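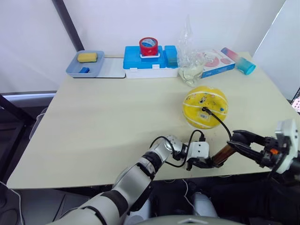

Hamann Zekance Parallel Gripper, Rev. 3
Service notice and replacement finger kit

Applies to: two-finger grippers fitted to Zekance dual-arm stations
Kit part no.: ZK-132
Status: in stock, ships from Broltcombe

Fault
On Rev. 3 units the jaw position reading can drift after a long hold on a small part. The controller then reports a closed grip while the fingers are still opening. Light parts with a cable attached are the worst case – cable tension pulls the part out before the slip check responds. No alarm is logged.

The fault was reported from the Illimwood test cell during cable handling trials. Of 71 holds reviewed, 13 showed drift above the limit. Arlo Baptiste in field service traced it to a loose encoder magnet in the finger drive.

Interim limits
Do not run both arms inside the shared zone with a cable held in either gripper.
Set hold time to 3 seconds maximum.
Keep hands off the table until both drives are disabled. A jaw that reads closed may still move.

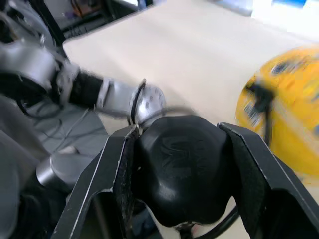

Units with padded fingers are affected in the same way. The pad adds friction and can delay the slip, but it does not correct the reading.

Kit contents
Finger drive with bonded magnet, finger pair, mounting screws, calibration sheet.

Fitting
Allow almost an hour per gripper. Recalibrate both arms after fitting, including the arm that was not opened. Firmware stays as installed.

Returns
Send removed drives to Broltcombe with the station log. Orders placed before noon Thursday ship the same day.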